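Jutumon shows cup work taught by hand

January 18, 2022

The lab group Jutumon has published a result on teaching robots with hand-held grippers. People do the task with the grippers in their own hands, and the recordings become training material for a robot policy named Clora.
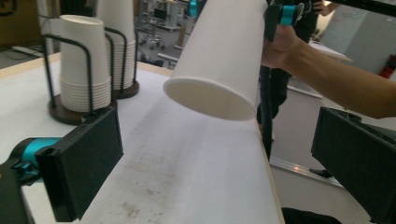
The group collected 1,000 recordings with paper cups. According to its report, the work took 12 days, and no robot was needed during the collection. An earlier method from the same group, Stillel, required a person to steer the arm from a distance.

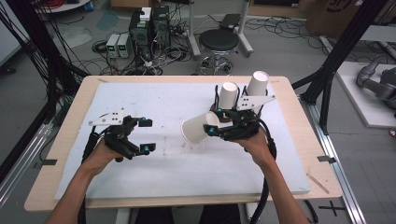

A paper cup held in the right one of two hand-held grippers.

Tests with other objects will start in October.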